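The Sedero Desk Lamp After One Long Winter

5 min read

I bought the Sedero in September, mostly out of frustration. My old lamp buzzed, threw a hard yellow circle on my sketchbook and fell over if I looked at it wrong. I draw in the evenings and do all my paperwork there too, so a desk lamp gets a real workout in my house. And I love this one! I've been telling friends about it for months, so I may as well write it down.

The light is the best part. It's soft and even, and it has a dimmer that goes down really low, low enough to read by while somebody sleeps across the room. There are five brightness steps and I use all of them. Colors look right under it, too. I used to mix a green at night and find a completely different green at breakfast, and that has pretty much stopped.

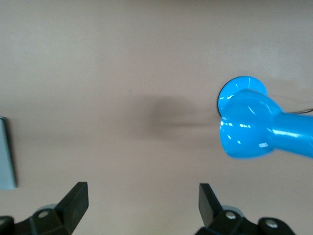 Bright blue on beige. I never get tired of this color.

It also came in gray and a sort of mustard. Ubaldo Farina, who taught the evening drawing class I took, has the gray one and swears it's the grown-up choice. He can keep it.

Setup took me 15 minutes, and most of that was crawling behind the desk to find an outlet. The cord is long enough for a normal room but not generous - if your outlet is on the far wall, plan on an extension. The switch sits on the cord, and I'd have liked it on the base. I still reach for the wrong spot.

Before this I had tried the Dusden, which is cheaper and perfectly fine for reading. Its neck started to droop after a few weeks, though, and I ended up propping it with a paperback. The Sedero stays where I put it.

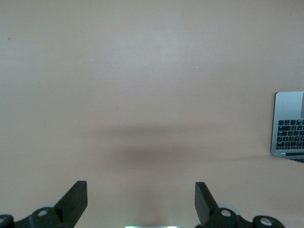 I keep the dimmer on the second step for letters and bills and go all the way up for ink work. At full brightness it does get warm after a couple of hours, so I let it cool before I move it. The bulb is an ordinary size, and I picked up a spare at the Oláh hardware store without any trouble.

Would I buy it again? Yes, and in the same blue. If they ever make a floor version I'll be first in line, and my poor reading chair will finally get some decent light.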